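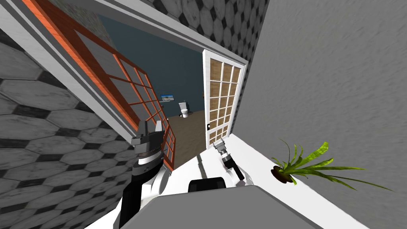 What changes for a cleaning crew when a two-armed robot joins the shift? Mostly the order of the work, and who does the checking afterward.

Stomell maintains guest buildings, the oldest of them put up in 1879, and began planning its restroom rounds around a machine in May. The rounds are built first in simulation. Doorways get the most attention there. A room with two open doors, tiled walls and a toilet at the far end is a harder problem than a long corridor, as both arms have to clear the frame and the door edges before any cleaning can start. Glass panes add to the difficulty, and so does anything left on a ledge, such as a potted plant.

Craig Dow runs the route software, a package called Ondieki. Each room model is revised whenever furniture moves or a door is rehung. A route covers up to 40 rooms and is released at 4 p.m., ahead of the evening crew.

Jade Tindall supervises that crew. Her staff used to work in pairs, floor by floor. Now one person follows the route and signs off each room, and the other handles linens, repairs and whatever the machine has skipped. "The walking is about the same," she says. "The paperwork is new, and they weren't hired for paperwork."

Stomell added 2 paid hours of training per month - the crew had asked for more - and moved the sign-off sheets from paper to a tablet. Job grades have not been rewritten. Tindall wants route checking listed as a skill with its own pay step, as it is at the Clunell site. The request is still with management.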